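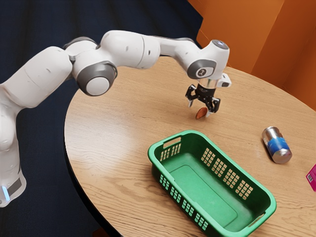

Supper club news: soup season has started and we are very happy about it

The first soup night of the autumn at Plendow Hall was a joy from start to finish, and if you missed it, please come to the next one! We had 3 soups on the go, a mountain of bread, and a queue that went out past the coat pegs before the doors had been open ten minutes. Femi Iyamu had been cooking since lunchtime and still found the energy to come out and talk everyone through what was in each pan.

The big hit was his groundnut and sweet potato soup. It starts with onions cooked very slowly in a little oil until they are soft and sweet, and Femi will not be hurried over this part. Then garlic, ginger, a chopped chilli, a tin of tomatoes, the sweet potato in small chunks and enough stock to cover. The peanut butter goes in near the end, loosened first with a ladleful of the hot soup so it doesn't sit in lumps. A squeeze of lime, a handful of spinach and you're done. Several people asked whether crunchy peanut butter works. Femi uses smooth, but he has tried crunchy at home and liked it very much.

We also had leek and potato, which sold out first (it always does, and I'm beginning to think we could serve it all year round and have no complaints), and a brand new one from Adesuwa Ekwueme made with roasted squash, red lentils and a good pinch of smoked paprika. She roasts the squash with the skin on, cut into wedges, until the edges go dark and sticky. Peel it afterwards if you like, though with the thinner-skinned kinds she leaves it on and blends the lot. I had two bowls and took a tub home.

Bread

The bread deserves a section of its own. Adesuwa ran a small baking session in the afternoon for anyone who wanted to have a go, and the loaves that came out of it were eaten that same evening, still a bit warm in the middle. She taught a plain white loaf with a spoonful of rye in it, and the dough was far wetter than most of us were used to. Her advice was to stop adding flour. Wet your hands, fold the dough over on itself in the bowl, leave it for half an hour and do it again. By the third fold it had gone from a sticky puddle to something smooth and bouncy, and there was actual cheering from the end of the kitchen where the beginners were.

If your loaf spread out flat, as mine did, she says to try a slightly shorter second rise and a hotter oven. Put a tray in the bottom while the oven heats, then pour in a cup of boiling water when the bread goes in. Mind your face when you do it, the steam comes up fast.

Where the vegetables came from

Nearly all of them came from Zurkamwood, the growers on the far side of the river, who let us have the odd-shaped squash and the leeks that were too thick for their boxes. The thick leeks are lovely in soup. Split them lengthways and rinse them well under the tap, right down between the layers, or you'll be crunching grit. The green tops went into the stock along with carrot peelings and parsley stalks, so there was hardly anything left for the compost by the end of the night.

They have plenty more squash to come, and this is a good time to buy some for keeping. Choose ones with a hard skin and a dry, corky stalk, and store them somewhere cool and airy where they aren't touching each other. Mine live on top of the wardrobe in the spare room and last happily past the new year. Check them now and then by giving each one a gentle squeeze. A soft patch means it's soup tonight.

Money raised

The evening made £481, which is our best soup night so far. Last autumn's opener made £455 and the one in the spring made £476, so it has been creeping up nicely. All of it goes towards the new hob for the hall kitchen. Anyone who has tried to bring a big pan to the boil on the old back left ring will know why we're so keen.

Thank you to everybody who put a little extra in the tin, and to the family who brought their own bowls, ate, washed up their own bowls and then carried on and washed up everyone else's too. You were stars.

Things to bring next time

Soup night is back in November, doors at half past six, food from seven. Please bring a bowl and spoon if you can. We do have some to lend, but the washing up is so much quicker when there are fewer of them. Empty tubs with lids are very welcome for leftovers.

We would love some new recipes as well. Femi is after a good fish soup that can be kept warm without the fish falling to bits, and Adesuwa has her eye on something with barley. If there's a soup your gran made, or one you had on holiday and have been trying to copy ever since, write it down and hand it in at the kitchen hatch. Rough amounts are fine, we are used to "a bit of" and "enough".

We always make at least one soup without meat or dairy, and the ingredients are written up on cards next to the pans. Do tell us ahead of time about nut allergies. The groundnut soup has its own ladle and its own end of the kitchen, and when we know someone is coming who needs to avoid nuts altogether we'll simply leave it off and cook something else.

One last request from the lost property box: there's a green knitted hat, one child's glove with a fox on it, and a very good bread knife with a wooden handle. The knife is wrapped in a tea towel on the top shelf of the pantry, so ask in the kitchen if it's yours.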